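两根手指，挑了一个冬天：和 Valentin Lacroix 聊夹爪

2018年4月13日

我到的时候Valentin正趴在地上找一颗螺丝。他头也没抬，先说了句“别往前走”，我就抱着电脑包在门口站着，一直站到他从柜子底下把那颗螺丝摸出来。“这个规格我只剩两颗了，”他说，“丢一颗就得停工。”

约这次采访约了挺久。我一月份给他写过信，他回得很快，说正在换夹爪，机械臂上什么都没装，来了也没东西看，等等吧。后来我又写了一封，他说装好了，可以来，记得自己带杯子。我带了，他那边的咖啡确实不错。

Valentin现在做的事情，说起来很简单：让机械臂去拿软的东西，衣服、毛巾、袜子这一类。他之前在Nedel做过几年控制器，对着的都是金属件，方方正正，位置固定。“那时候我觉得抓取是个已经解决了的问题，”他笑得很厉害，“然后我回家叠了一次衣服。”

我问他，为什么一开始先折腾夹爪，软件不是更要紧吗？

“软件当然要紧。可是你手指头选错了，软件写得再漂亮也是白搭。我最早用的是Brullero的那款，平头的，接触面很宽，抓盒子特别稳。拿来抓布，它就像戴着滑雪手套去捏一张纸。你看着它下去，合上，抬起来，布还躺在那儿。”他一边说一边拿自己的手比划，四根手指并得直直的，跟大拇指一碰，什么也没夹住。

换成Ambrose以后好了一些。Ambrose的手指窄，头上贴了一层软胶，摩擦力够，单层的布也能捏起来。问题出在胶上。Valentin说他做了一轮测试，同一件T恤，连着抓50次，前面都挺像样，越往后越飘，拆下来一看，胶面上糊了一层细毛。“我拿胶带粘，拿酒精擦，擦完又好了，再抓又不行了。我总不能让机械臂每隔一会儿去洗个手吧。”

我说其实也可以啊，人不也洗手吗。他认真想了一会儿，说这个主意他要记下来，然后真的在白板上写了两个字：洗手。

第三款就是他现在用的Gruletti，两指，手指往前越收越窄，合起来的时候前端是尖的。我头一回看见的时候觉得它长得像鸟嘴，跟他说了，他说来过的人里有一半说像鸟嘴，另一半说像镊子。“说像镊子的一般是学电子的。”

尖头的好处他讲得很细，我尽量转述得准一点。衣服摊在软的表面上，比如沙发，夹爪往下压，下面的垫子也跟着往下陷，宽手指压下去的是一大片，布和垫子一起塌，中间根本没有可以夹的褶子。尖的手指压下去只陷一小块，旁边的布会稍微拱起来，这时候往中间一收，就有机会捏住那道拱起来的边。“有机会，”他强调，“我没说一定。”

“那你量过吗？”我问。

“量过。同一块布，同一个起点，每种手指各抓10次。硬桌面上，Ambrose拿到8次，Gruletti也是8次，打平。换到软垫子上差别就出来了，Ambrose掉得很难看。”难看到什么程度，他死活不肯说，说那天垫子的位置挪过，数据不干净，等重做了再告诉我。我缠了半天，没用。

Brullero的成绩呢？他摆摆手：“给它留点面子。它抓盒子真的很好，你写上这句。”我写上了。

接下来聊到相机，他的话一下子多了起来。早先他只用一台架在高处的相机，整个台面都看得见，觉得够了。可机械臂一伸过去，自己的胳膊就把最要紧的那一块挡掉，夹爪碰到布的那一刻，画面里全是机械臂的后背。“等于你每次拿筷子夹菜，都得先把眼睛闭上。”后来他在手腕上加了一台小的，顺着手指的方向看出去，手指永远在画面下方，目标在前面。画质他自己也嫌弃，可他说，宁可要一个看得糊涂但是站得近的眼睛。

我问能不能看看手腕相机里是什么样子。他把椅子往旁边一让，让我自己看屏幕，说你别指望有多好看。我倒觉得挺好看的，红色落在灰色上面特别显眼，连布边上那道白条都看得出来。

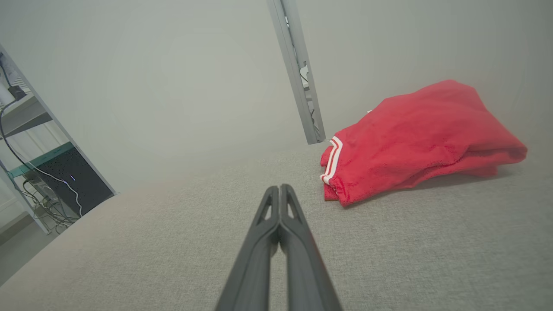
手腕相机视角：Gruletti两指夹爪闭合，右侧灰色软垫上是一团红色衣物。

“红的容易，”他在我旁边说，“颜色跟底下差得远，轮廓一下就分出来了。你给我换一件灰的试试，放在灰的上面，连我自己都要伸手去摸。”我问他灰衣服试过没有，他说试过，然后就开始讲别的事情了，我猜结果不怎么样。

别的事情是手指上的镂空。两根手指上各有一个长条的开孔，我以为是为了减重，他说减重是一方面，他更喜欢的是能透过去看见一点后面的东西。手腕相机的视野本来就被手指占去一块，能省一点是一点。“我没法证明这个对算法有多大帮助，”他说，“可我自己盯屏幕的时候，心里舒服。”

控制器他还在两套之间摇摆。一套是他从Nedel时代带出来的老习惯，走位置控制，让它闭到几毫米就闭到几毫米，干脆，好调。另一套走力控，碰到东西就软下来。他觉得对布来说力控才是正路，可是调起来太磨人：阈值低了，手指还没捏紧就以为捏到了；阈值高了，能把垫子一块儿揪起来。“有一次它真的揪住了垫子的面料，拎着不放，跟猫叼着小猫似的。我舍不得按停，看了好一会儿。”

我问他有没有想过干脆上三指、五指，像人手那样。他叹了口气，说每个来的人都会问这个。“你先把两根手指用明白。我自己叠衣服，大部分时候也就用拇指和食指啊，别的几根都在旁边看热闹。”说完他不放心，去抓了条毛巾当场叠给我看，叠到一半发现中指也在使劲，嘟囔了一句法语，把毛巾扔回去了。

临走前我问，如果有人现在也想做同样的事，预算有限，该先把钱花在哪儿？他说先别买。找一件自己最常穿的衣服，扔在沙发上，拿厨房里的夹子去夹，宽的窄的都夹一遍，夹上一个晚上，就大概知道自己要什么样的手指了。线材倒是可以多买一点，他补充道，长的，线永远不够长。

我回家真的试了。厨房里那把烤肉夹完全不行，镊子勉强可以。我拍了段视频发给他，他隔了很久才回，问我的沙发是什么牌子的，看着比他的垫子硬。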